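Référencement payant – Chapitre 3 : structure de compte et exclusion de requêtes
Par Zoia Bilyk
Mars 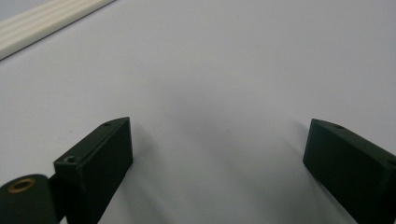
Un compte de liens sponsorisés se lit à trois niveaux : campagne, groupe d'annonces, mot clé. Le budget et le ciblage géographique se règlent au premier niveau. L'annonce est rattachée au deuxième. L'enchère manuelle se fixe au troisième, à défaut au niveau du groupe.

3.1 Correspondance et requêtes

Le mot clé est acheté, la requête est saisie par l'internaute. En correspondance large, l'écart entre les deux peut être considérable. Le rapport sur les termes de recherche est donc la première source de travail – avant toute modification d'enchère.

3.2 Listes d'exclusion

Un terme à exclure peut être posé sur un groupe, sur une campagne ou dans une liste partagée. Les exclusions ne couvrent pas toutes les variantes : singulier et pluriel sont à saisir séparément.

Cas suivi en cours : le compte Kovow (mobilier de bureau), repris par Steinar Norðdahl. Période observée : un mois.
Termes distincts relevés : 200
Termes sans conversion : 165
Part du budget consommée par les requêtes d'emploi (« recrutement », « stage ») : 20 %

Ces dernières passent en liste partagée. Les requêtes portant sur la marque Kjærgaard, distribuée par Kovow, sont isolées dans une campagne propre et exclues des campagnes génériques, faute de quoi les deux ensembles se disputent les mêmes enchères internes.

3.3 Seuil de décision

Un terme n'est pas exclu sur un seul clic. Règle retenue ici : coût cumulé supérieur à deux fois le coût par acquisition cible, sans conversion. Le délai de conversion doit être écoulé avant lecture.

Exercice : appliquer la règle à l'export Junik et justifier le niveau choisi pour chaque exclusion.

Dernière mise à jour : mars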